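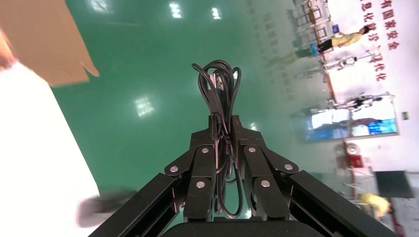 Cable, Finger Pads and Two Kinds of Gripper

Print this post
E-mail this to a friend

2019-08-05

I spent most of March and a good part of the summer going back and forth between two grippers on the packing job, and people have asked me to write down which one I would keep. The job is simple to describe. Accessories come to the table loose, and they have to go into a cardboard box with the instruction sheet. Rigid parts are easy. Cable is the problem, and it is the only reason the comparison took as long as it did.

The first gripper is the Dalex. It has linked fingers that swing as they close, so the tips move forward a little during the stroke. If you teach the grasp with the fingers open and forget about that, you end up pushing the bundle away before you close on it. Tudor Jitaru wrote a small correction into our controller script that backs the wrist off while the fingers move. After that I stopped thinking about it.

The second is the Plorix, a parallel gripper. The jaws go straight in and straight out, and the distance to the table does not change. It is a duller tool and I mean that as praise. I could teach a new pick with it before lunch and leave it alone.

Small plugs were where the Plorix did best. A plug gives the jaws a hard body to close on, and once it is held the rest of the cord just has to follow. The layout we settled on keeps the box at the far side of the table, with one arm reaching in from the left and one from the right, and whatever comes next is left between them.

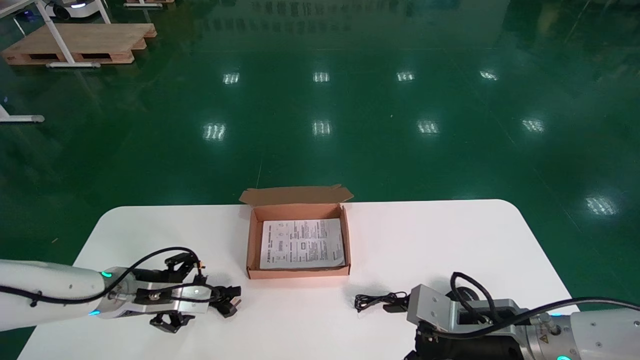 Two arms on one table means the work gets split, and I changed my mind about the split more than once. At first I gave both arms the same program, mirrored. It looked tidy and it was slow, because each one waited for the other to clear the middle. Now only one goes for the part and the other stays back until it is called. The left arm with a plug at its fingertips and the right one stopped near the coiled charging cable is the sort of moment I check for when I step through the program, as it is where they used to argue over who had the center. The instruction sheet goes flat in the bottom before anything else. I tried it last for a while, on top of the cable, and it would not lie down.

Bujar Stan asked why I don't use the arms together on every cable, one at each end. I tried it. It works on a long straight cord and costs too much time on a coil. If the coil is tied well, one gripper in the middle is enough. If it is tied badly, a second gripper tends to pull it open.

Finger pads mattered more than I expected. The Dalex came with smooth ones and I lost cables off them until Ermira Petkov cut me a set of 2 mm rubber strips. I put the same rubber on the Plorix to be fair and saw no difference I would swear to. Force settings I kept low on both. My notes say 4 on the controller's scale for cable and 6 for anything with a hard shell, and I have not touched those numbers in weeks.
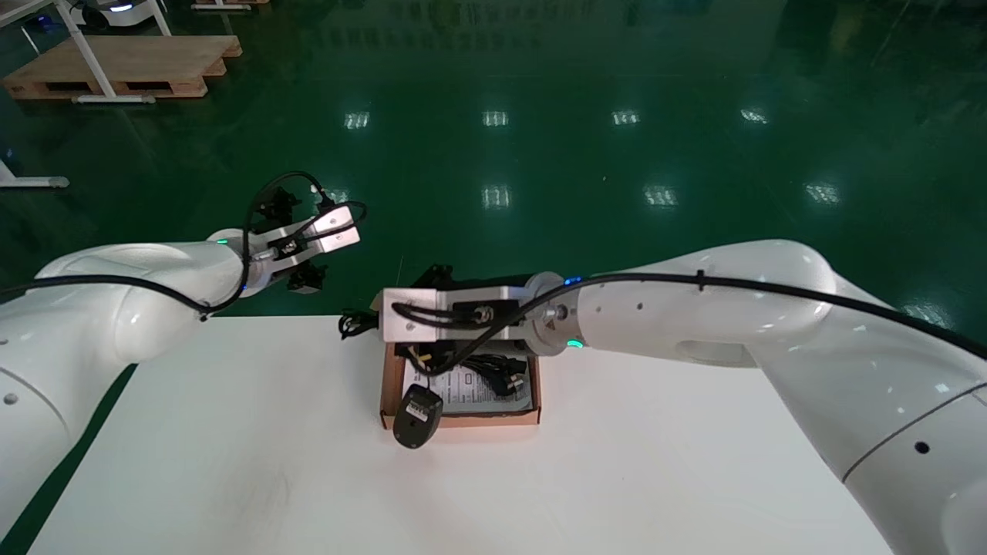
The other thing I would tell anyone setting this up is to plan the wiring along the arm before you mount the gripper. I did it the other way around. The Plorix lead was too short at the wrist, and with the last joint turned all the way it pulled tight and threw error 1019, which the manual lists as a communication fault and says no more about. I lost an afternoon swapping controllers before Kalliopi Zupan moved the arm by hand and watched the connector lift. Leave a loop. Tie the lead down farther back and leave the wrist end free to move.

As for which one I would keep, it depends on the mix. For cable bundles I would take the Dalex, with the rubber strips and Tudor's correction. For plugs and small boxed parts I would take the Plorix. If I could have only one it would be the Plorix, and I would spend the time I saved on tying the cables better.

I still have a Van Hecke gripper on loan that I have not mounted. The adapter plate has the wrong bolt pattern and Dwayne Montoya is drilling a new one. I will put up a separate post when it has been on the arm for a few weeks.

Print this post
E-mail this to a friend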